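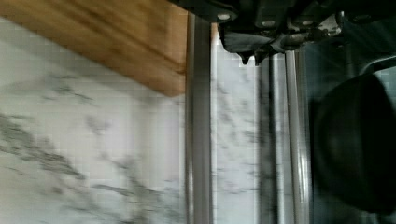

Slide 1. White marble surface with grey veining, wooden block at upper left.

Speaker notes: Care of Stone and Timber Surfaces in Shared Kitchens
Speaker: Liviu Coman, Hurholm Residential Services
Session begins at 15:00, main hall

Opening
Good afternoon, and thank you for attending. The subject of this session is the daily care of worktops in the kitchens that Hurholm manages for its residents. My colleague Sugeng Sumampouw will take the second part, on repairs and reporting. Please hold questions on charges until he has spoken.

Slide 1: Stone
Leave the slide up while speaking. Draw attention to the veining. It varies a great deal from one part of a slab to another, and the dark branches at lower left are a fair illustration. Inspectors have on occasion recorded natural veining as staining. Staff are asked to compare the surface with the handover photographs before entering a fault.

Marble is marked by acids. Lemon juice, vinegar, wine and tomato will dull the polish if left standing, and the dull patch cannot be washed away. Spills should be blotted with a soft cloth and the area rinsed with clean water. Vinegar-based cleaners and cream cleaners must be removed from kitchen cupboards at the next visit. Washing-up liquid, well diluted, is sufficient for everyday use.

(Pause. Ask how many sites still stock a vinegar spray.)

Slide 1, continued: Timber
Remain on the same slide and point to the wood. Note the direction of the grain. Wooden items kept on the worktop should be wiped along the grain and dried standing on one edge, with air on both faces. They should not be soaked or put through the dishwasher. Food-safe oil is applied once a month and the surplus wiped off before the item goes back on the stone, as oil will darken marble.

Slide 2: Figures from the November survey
Read the figures slowly. Kitchens inspected: 1252. Kitchens with at least one surface fault: 736. The survey did not separate etching from scratching, and the Jugah building was inspected before its new worktops were fitted. The next survey form will have a separate box for each.

Slide 3: Sealing
Sealing is carried out by the site team only. Residents should be given notice in writing and the kitchen closed overnight. Worktops are to be cleared completely, including small appliances. The site team will confirm when the kitchen may reopen.

Hand over to Mr Sumampouw. Printed care sheets are on the table by the door.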